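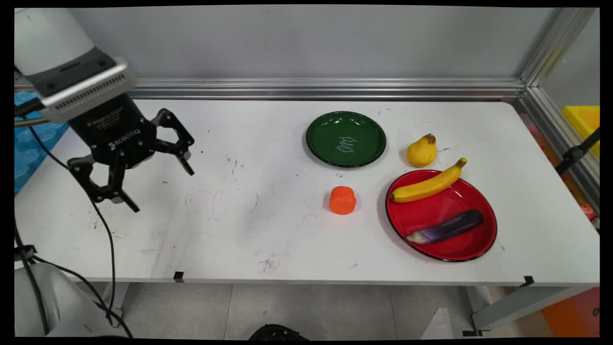 Table Service: Final Report on the Borkton Pick-and-Place Project

4. What went wrong

Our plan in September was modest. The arm would pick up a piece of food, put it on a plate and let go. By the end of the second week it could do the first two very well.

The fault first showed itself on a Sunday, when the lab at Bruddale was quiet and there were no witnesses except us. Partway through a run of pear transfers, the gripper closed, lifted, moved over the plate and stayed shut. The log said the fingers were open. The pear said otherwise. Our program (which we had named Cai, back when we were fond of it) believed the log, and set off to fetch the banana with the pear still in its grasp.

We pressed the emergency stop before the two met. The pear was bruised. The risk assessment, which one of us had copied from last year's group, did not mention fruit.

4.1 Finding the cause

We blamed the gripper first, then the power supply, then each other. Swapping the gripper cable changed nothing. We then went through all 1,274 cycles in the log and found 9 where the "open" message had been sent but never acknowledged. In 7 of those the program had carried on regardless, because we had written it to wait 30 milliseconds for a reply and, if none came, to assume the best.

The messages were being held up by the Rokero logging tool, which shared the same connection and had a habit of saving its file at the worst moment. So the logger we had installed to catch faults was causing them — and then recording them neatly.

4.2 What we changed

The logger now has its own connection. Cai no longer assumes anything: if the gripper doesn't confirm its position, the arm stops where it is and a person has to reset it. This makes the demonstration slower and a good deal duller to watch.

We also rewrote the risk assessment from scratch, adding dropped objects and unexpected movement while holding something. The stop button has been moved to where a seated person can reach it. During the pear incident it was behind a chair.

The unacknowledged message has not come back, though we have yet to repeat the full set of cycles with the aubergine, which is long enough to need its own grasp settings.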